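Kellmont Building Operations
Minutes, Evening Services Review Group
Subject: Tidying arm and simulation package offered by Vendale

Present: operations, purchasing, the night cleaning lead, IT, two people from the third floor who had heard there would be sandwiches.
Apologies: legal, who sent a list of concerns in their place.
Meeting opened at 4:10, the room having been double-booked with a yoga class.

1. Minutes of the last meeting
Accepted, with one correction. The group did not "enthusiastically endorse" the floor-scrubbing unit from Fallahi. It agreed to stop talking about it.

2. What Vendale is offering
Purchasing went over the quote. The package is a mobile base with one arm and a two-finger gripper, a license for the simulator that goes with it, and a support plan in three sizes. The middle size is the one the salesperson kept calling "the sensible one." The trial runs 30 days from the date the simulator login is issued. Purchasing noted that the login was issued before anyone had asked for it.

The idea is that a customer tries the job in simulation first, on a room like its own, and takes delivery of the hardware only if the results hold up. Operations liked this. The night cleaning lead asked whether the simulated room would also be used at night by people eating noodles. IT said it could be added as a feature request.

3. Trial so far
IT has been running the tidying task in the simulator from the Kinville office. The job is the one we agreed on in July: pick up small things from the floor, leave alone anything on a table, and stay away from cords. Of 359 attempts, 322 were scored by the software as complete. The group spent some time on the word "complete."

According to the user guide, an attempt is complete when the target item has been lifted and set down in the drop zone. It does not matter how long this takes or what the arm brushes against on the way. The night cleaning lead said that by this standard she could finish the whole building before supper. 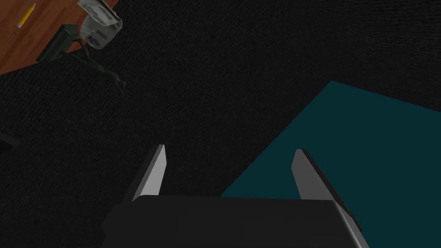
IT was asked whether the software could be told to count a touched cord as a failure. It can, but only in the larger support plan. Purchasing asked for this to be minuted in exactly those words.

Operations raised dark flooring. Our carpet is close to black, and most of what gets dropped on it (pen caps, binder clips, the occasional earring) is close to black too. Vendale's reply by email was that performance on low-contrast surfaces is "within expectations." A follow-up asking whose expectations has gone unanswered.

There was a longer discussion of trash. One third-floor member asked how the arm would know a crumpled piece of paper from an important piece of paper that somebody had crumpled in anger and would want back in the morning. It would not know. The current cleaning crew does not know either, but they ask. It was agreed that anything on a table stays on the table, whatever condition it is in.

4. Cost
The lease is for 36 months with no early exit. Purchasing has asked for a shorter term and been offered a tote bag. Operations pointed out that the price leaves out charging equipment, replacement finger pads and the annual inspection, all of which appear on page two in lighter type.

5. Concerns from legal
Read aloud. Most were about stairs. The unit does not do stairs, and neither does the contract.

6. Decisions
The simulator trial will continue to the end of its term. No hardware will be ordered before then.
IT will rerun the task with the dark carpet setting and with more cords lying about, and will watch a sample of the recordings instead of trusting the score.
Purchasing will write to Vendale again about lease length and will decline the tote bag.
The night cleaning lead will write down what her crew picks up off the floor in an ordinary week, so that the simulated clutter looks more like ours. She asked for this to be paid time. Agreed.

7. Any other business
The third-floor members asked about the sandwiches. There had been a misunderstanding.
A request to name the robot was ruled out of order until we have one.

Meeting closed at 5:05. Next meeting once the rerun is finished, in a room to be confirmed with yoga.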